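値札の前で立ち止まる人 節約コラムニスト、ディヴィヤ・ラマサミさんに聞く

約束の時間よりずいぶん早く着いてしまったのに、ディヴィヤ・ラマサミさんはもうお茶を淹れて待っていてくれました。お店のポイントやクーポン、セールの時期の見極めなど、暮らしのお金にまつわる話を書き続けてきた方です。読者からの手紙にひとつひとつ返事を書いていると以前から伺っていたので、きっとお忙しいだろうと短めの質問を用意していったのですが、結局、日が傾くまで話し込んでしまいました。

今回のテーマは「まとめ買いとのつきあい方」。11月に入ると大きなセールの案内が次々に届きます。お米、洗剤、缶詰、冬の肌着。安いうちに買っておきたい気持ちと、置き場所の悩みのあいだで揺れている方は多いのではないでしょうか。

「私もね、昔はひどかったんですよ」とラマサミさんは笑います。「結婚してすぐのころ、トマトの缶詰が安くなっていて、うれしくなって持てるだけ買ったんです。バスに乗って、膝の上にも足元にも袋を置いて。夫が玄関で黙って受け取ってくれて、その顔がいまだに忘れられません。怒ってはいないの。ただ、どこに置くんだろうって顔をしていました」

その缶詰は、食べきるまでに一年以上かかったそうです。

「おいしかったですけどね。でも途中で、自分が食べたいものを作っているのか、缶を減らすために作っているのか、わからなくなってしまって。トマトのスープ、トマトのカレー、トマトのごはん。娘が学校の作文に『うちは赤いものをよく食べます』と書いたんです。先生に何か言われるんじゃないかと、どきどきしました」 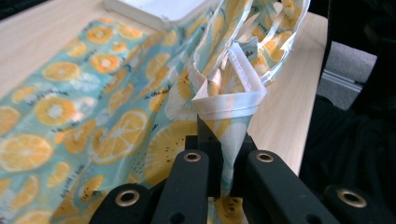 そんな経験から、ラマサミさんは「単価を見る」という習慣を身につけたといいます。大袋と小袋のどちらが得か、容量で割って比べるという、ごく当たり前の方法です。ところが続けてみると、大きいほうが安いとは限らないことに気がつきました。

「近所のフランディクというスーパーで、よく買う豆を比べてみたんです。大袋のほうが高い週がありました。小さい袋だけ特売になっていたんですね。棚の札にも単価は出ているんですが、字が小さくて、片方は百グラムあたり、もう片方は一キロあたりで書いてあったりする。私は眼鏡を忘れるとまず読めません。だから手帳に自分の字で書くことにしました。いつも買うものだけでいいんです。全部やろうとすると、三日で嫌になります」

見せていただいた手帳は、角がすっかり丸くなっていました。これまでに値段を控えた品物は137品目。ただし、いまも毎回確かめているのはそのうちのごく一部だそうです。お茶の葉、豆、食用油、小麦粉、それに洗濯用の洗剤。品目の横には、買った店の頭文字と、いくらなら買うかという「自分の値段」が書き添えてあります。

「自分の値段を決めておくと、セールの貼り紙を見ても慌てなくなります。赤い字で大きく書いてあっても、手帳を開いて、あら、うちの値段より高いわ、と思えばそのまま通り過ぎればいい。反対に、何の貼り紙もない普通の日に、ひっそり下がっていることもあるんです。そういうのを見つけた日は、帰り道がちょっと楽しいですね」

ラマサミさんがこの方法を教わったのは、以前の勤め先で先輩だったヴェンカテシュ・ナンブーディリさんでした。経理の机に座っていた方で、昼休みになると新聞の折り込みチラシを広げ、定規を当てて線を引いていたといいます。

「最初は何をしているのか聞けなかったんです。とても真剣なお顔だったので。ある日、思いきって聞いたら、椅子を引いてくださって、それから毎日のように教えてもらいました。油は古いものから使いなさい、とか、二つで割引と書いてあったら一つの値段も必ず見なさい、とか。いま私が書いていることの半分は、あの昼休みに聞いた話です」

では、まとめ買いをしてもよいものと、やめておいたほうがよいものの境目はどこにあるのでしょうか。私がそう尋ねると、ラマサミさんは少し考えてから、台所の戸棚のほうへ目をやりました。

「うちでは、三か月で使いきれるかどうかで決めています。洗剤なら三か月分でも困りません。でも、スパイスは香りが飛んでしまうでしょう。小麦粉も、夏場は虫が心配です。それから、新しい味のお菓子や、使ったことのないシャンプー。これはどんなに安くても、まず一つだけ。気に入らなかったときのことを考えると、たくさんあるほど気が重いですから」

実は私にも覚えがあります。半額だった柔軟剤を箱で買い、香りが家族に不評で、いまも洗面所の下に残っているのです。そう打ち明けると、ラマサミさんは身を乗り出して「どんな香りですか」と聞いてくださり、しばらくその話で盛り上がってしまいました。結局、柔軟剤はご近所の欲しい方に声をかけてみることになりました。
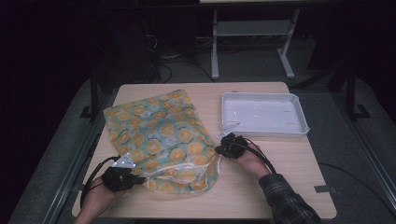

分け合うという話は、ラマサミさんがとくに力を込めて語ってくれたところです。同じ集合住宅に住むパドマヴァティ・シェノイさん、インディラ・アイヤンガーさんと三人で、何年も前から共同で買い物をしているのだそうです。問屋のタンピでは、お米も豆も大きな袋でしか売っていません。一軒では持てあます量でも、三軒で割ればちょうどよくなります。

「金曜日の夕方に、パドマヴァティさんのお宅に集まって分けるんです。秤を出してね。インディラさんがとても几帳面で、豆が一粒こぼれても拾って、どこの家の分だったかしらと言うんですよ。それがおかしくて。お金の計算は、レシートを真ん中に置いて、その場で済ませます。後にするとどうしても忘れますし、忘れたほうも忘れられたほうも、何となく言い出しにくいでしょう」

はじめた月に浮いたお金は、一軒あたり400ルピー。三人とも、もっと少ないと思っていたので驚いたといいます。いまでは多い月で2,000ルピーほど違うこともあるそうですが、それは祭りの前で、油や砂糖をたくさん使うときのこと。普段はもっとささやかなものだと、ラマサミさんは念を押しました。

「金額だけを楽しみにすると、浮かなかった月にがっかりしてしまいます。値上がりした月は、何をしても出ていくほうが多いんです。そういう月は、三人でお茶を飲んで、高いわねえと言い合って帰ります。それはそれでいいと思っているんです」

ポイントカードについても伺いました。ラマサミさんの財布に入っているのは、いまは二枚だけ。以前は財布が閉まらなくなるほど持っていて、レジで後ろに列ができるのが申し訳なくて仕方なかったとか。ある読者からの手紙が、整理のきっかけになりました。

「エランゴ・ヴェンカタラマンさんという方で、定年を迎えてから家の買い物を引き受けるようになったそうなんです。その方が、アヴィナールという日用品店のカードで、あと95ポイントで景品がもらえるからと、要らないスポンジや電池を買い足してしまった、と書いてこられて。読みながら、これは私のことだわと思いました。同じお店で、同じことをしていたんですから。しかも景品は小さなお皿で、うちにはもうたくさんあるんです」

返事には、ポイントは買い物が終わった後に見るもの、と書いたそうです。レジに並んでからカードを出す。棚の前ではカードのことを考えない。ヴェンカタラマンさんからは後日、財布が薄くなってズボンのポケットに入るようになった、という葉書が届きました。葉書は冷蔵庫の扉に貼ってあります。

通信販売との使い分けも、読者からよく聞かれることのひとつです。ラマサミさんはオドリーという通販サイトを使っていて、重いものや、近所の店では手に入りにくいものを頼むことが多いといいます。

「気をつけているのは送料ですね。いくら以上で送料無料、とあると、あと少しだからと余計なものを入れたくなる。私は、カートに入れたら一晩置きます。朝になって見ると、どうしてこれを入れたのかしら、というものが必ずあるんです。夜の十時を過ぎて選んだものは、とくに怪しいですね。疲れているときの買い物は、だいたい甘いものか、台所の小道具です」

一晩置いているあいだに値段が上がってしまったことはないのですか、と聞いてみました。

「ありますよ。悔しいですよ、それは。鍋の蓋だったかしら、朝には高くなっていて、しばらく機嫌が悪かったです。でも結局、その蓋は買わずに済ませて、いまもお皿をかぶせて使っています。ちょっとぐらぐらしますけど、吹きこぼれのときに便利なんです」

最後に、これから家計を見直したいという若い読者に向けて、はじめの一歩を教えていただきました。返ってきたのは、レシートを一週間だけ取っておく、というものでした。家計簿をつけるのではなく、ただ箱に入れておく。週の終わりに広げて、二回以上買っているものに丸をつける。丸のついたものから、手帳に値段を書きはじめればいいのだそうです。

「丸が牛乳一つだけでもいいんです。牛乳の値段がわかる人になったら、次はパン。急がなくていいですよ。私なんて、卵の値段を覚えるのに半年かかりました。大きさが違うと値段が違うということに、なかなか気がつかなくて」

帰り際、ラマサミさんは戸棚からトマトの缶詰を一つ出して、持たせてくださいました。手帳の値段より安かったので、今度は三つだけ買ったのだそうです。わが家ではその晩、さっそくスープにしていただきました。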